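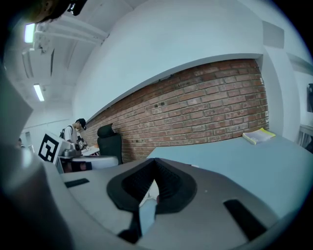
4. Setting up your coach education account

Use this section once your club has joined the Brinwood Coach Register and you have had your invitation email. It covers creating your profile, booking a first course and recording your coaching hours. If your club has not joined yet, go back to section 3.

Before you start, have the following to hand:

Your club's affiliation code (on the invitation email)
The email address the invitation was sent to
A scan or clear photo of any coaching certificates you already hold
Your safeguarding certificate, if you have one
The date your current first aid certificate runs out

4.1 Create your profile

1. Open the invitation email and select Join the register. The link can be used once. If it has expired, ask your club secretary to send another from their Club page.

2. Enter your name as it appears on your certificates. The register matches on full name and date of birth, and a shortened first name will stop older awards from being found.

3. Choose your main role. The options are Head coach, Assistant coach, Goalkeeping coach and Helper. You can add further roles later under Profile > Roles.

4. Pick the age group you spend most time with. This sets which courses are shown first. You can still book any course you qualify for.

5. Select Save and continue.

Note: Coaches who work with more than one club should create one profile only. Add the second club under Profile > Clubs, using that club's own code. Two profiles cannot be merged by the club and you will have to contact the register office.

4.2 Upload existing certificates

1. Go to Profile > Awards and select Add award.

2. Choose the award from the list. If it was gained overseas, choose Other and type the title in full.

3. Attach the scan. Both sides are needed if the certificate number is printed on the back.

4. Select Submit. The award will show as Pending until it has been checked.

Caution: A pending award does not count towards course entry. Do not pay for a Level 2 place while your Level 1 is still pending, as the system will release the place after the closing date and the booking fee is not returned.

4.3 Book a course

1. Go to Courses and set your region. The default is the region of your main club.

2. Set the format. Blended courses have evening sessions online and practical days on grass. Full attendance courses are held at one venue, usually the Fular sports ground or the Cleltano indoor centre.

3. Open the course page and read the entry requirements. Practical days start at 9.30 am and you must be there for the whole day to be marked present.

4. Select Request a place. Your club is sent a message asking whether it will pay. If it declines, or does not answer before the booking window closes, you will be asked for card details.

5. Tell the office about any access or dietary needs using the box on the booking page. If you would sooner speak to somebody, the bookings line is open on weekday mornings. Have your profile number ready.

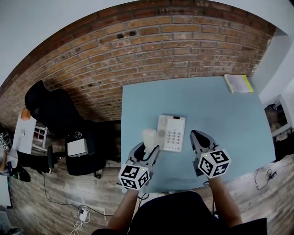 6. Check for the confirmation email. It lists the venue, the tutor and the kit you should bring. Boots with moulded studs are needed at Fular. Flat soles only at Cleltano.

Note: Each tutor takes a fixed number of coaches. If a course is full, select Join waiting list. You will be offered a place by email and have until noon the next day to accept it.

4.4 Record your coaching hours

Level 2 candidates must log 28 hours of supervised coaching before their final assessment. Level 1 candidates do not have to keep a log, although any hours entered will carry forward.

1. Go to Logbook and select New session.

2. Enter the date, the start and finish times, and the team.

3. Write a short session plan. The box takes up to 300 words. Diagrams can be attached as a separate file.

4. Name your supervisor. They must be registered and hold a higher award than the one you are working towards.

5. Select Send for sign-off.

Matches count for half their length. Travel, setting out cones and team meetings do not count.

Caution: Sessions must be sent for sign-off within the same month. The logbook locks on the last day, so a Saturday session at the end of December should be entered that evening.

4.5 If something goes wrong

Error 989 when joining: the club code has been typed with a space at the end. Delete it and try again.

Logbook total is lower than expected: look for sessions marked Returned. Your supervisor has asked for a change and the hours are held back until you resend.

Supervisor cannot be found: search by surname only, with accents if the name has them. Tài Cù, for example, appears under Cù.

For assessment bookings, see section 5.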